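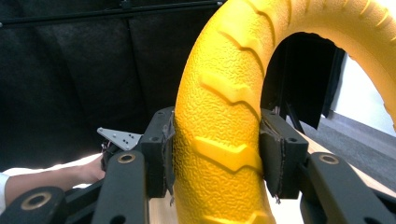 Die Stadt Gellar hat endlich Akten herausgegeben, und ich hab gestern meinen halben Abend damit verbracht. Es geht um die Frage, ob unser Ordnungsdezernent beim Projekt Seno mitgeredet hat, obwohl er sich ja ausdrücklich für befangen erklärt hatte. Zur Erinnerung: Bevor er ins Rathaus kam, saß er in der Geschäftsleitung von Grakolside, und Grakolside ist ausgerechnet die Firma, die für Seno die neue Leitstellentechnik liefern soll. Ich habe mir beim Lesen alles Verdächtige mit Klebezetteln markiert, so knallgelb wie der dicke Bogen mit dem Reifenprofil da oben, und am Ende sah der Ordner ziemlich gefiedert aus. Angefordert hat die Unterlagen übrigens Sevim Baysal, die hier im Ort vermutlich die fleißigste Antragstellerin überhaupt ist – im Rathaus kennt man sie inzwischen am Telefon an der Stimme.

Herausgekommen sind 775 Seiten. Klingt nach viel, ein guter Teil davon ist aber Terminabstimmung, und dann nochmal dieselbe Terminabstimmung als Antwort mit Zitat drunter. Dazwischen liegen die schriftliche Befangenheitserklärung des Dezernenten, ein Vermerk des Rechtsamts und etliche Einladungen zu Besprechungen. In drei dieser Einladungen steht er im Verteiler, und zwar nach dem Datum seiner Erklärung. Ob er dann auch am Tisch saß, geht daraus nicht hervor. Teilnehmerlisten fehlen komplett, und genau die hätte ich natürlich gern gesehen!

Bezahlt hat Baysal dafür 300 Euro Gebühren. Im ersten Bescheid waren es noch 400, dagegen hat sie Widerspruch eingelegt und teilweise recht bekommen. Sie sagte mir am Telefon: »Ich will ja gar keinen Skandal. Ich will wissen, wer die Entscheidung getroffen hat, wenn er es nicht war.« Finde ich eine ganz vernünftige Frage, zumal der Dezernent nun mal für fast alles zuständig ist, was mit der Leitstelle zu tun hat. Nimmt man das alles raus, bleiben ihm Märkte, Fundbüro und die Parkscheinautomaten (nichts gegen Parkscheinautomaten, aber dafür ist die Stelle doch etwas üppig bezahlt). 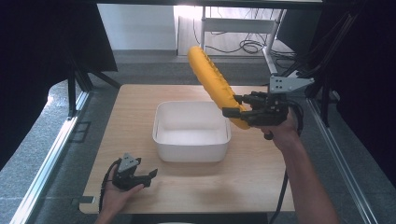
Was das Rathaus dazu sagt

Ich habe natürlich nachgefragt. Die Pressestelle schrieb mir recht flott zurück, der Dezernent habe sich »zu jeder Zeit an seine Erklärung gehalten«, die Einladungen seien über einen alten Mailverteiler gelaufen. Das kann gut sein, alte Verteiler sind ja wirklich zäh, in meinem stehe ich selbst noch als Praktikant. Wer ihn in den Besprechungen vertreten hat, wollte man mir aber nicht sagen. Das sei eine interne Organisationsfrage. Grakolside verwies mich freundlich an die Stadt, und die Stadt hatte mich da gerade an Grakolside verwiesen.

Geprüft wird die Sache jetzt von der Kanzlei Ní Mhurchú, die der Rat vor der Sommerpause beauftragt hat. Sie soll vor allem klären, ob Ziffer 2 der städtischen Verhaltensregeln eingehalten wurde. Darin steht, dass sich Befangene auch aus der Vorbereitung einer Vergabe heraushalten müssen, also nicht bloß bei der Unterschrift. Der Vermerk des Rechtsamts liest das etwas lockerer, da ist von »rein fachlichen Auskünften« die Rede, die weiter erlaubt sein sollen. Was eine rein fachliche Auskunft ist, wenn man die Technik früher selbst verkauft hat – darüber würde ich gern mal einen Abend lang streiten.

Im September soll der Bericht im Rat vorgestellt werden, öffentlich, wenn es nach der Opposition geht, und hinter verschlossenen Türen, wenn es nach der Verwaltung geht. Baysal hat inzwischen einen zweiten Antrag gestellt, diesmal nur auf die Teilnehmerlisten und den Vertretungsplan. Sobald sie Antwort hat, ruft sie mich an, und dann schreibe ich es hier auf.

Artikel drucken
Artikel per E-Mail versenden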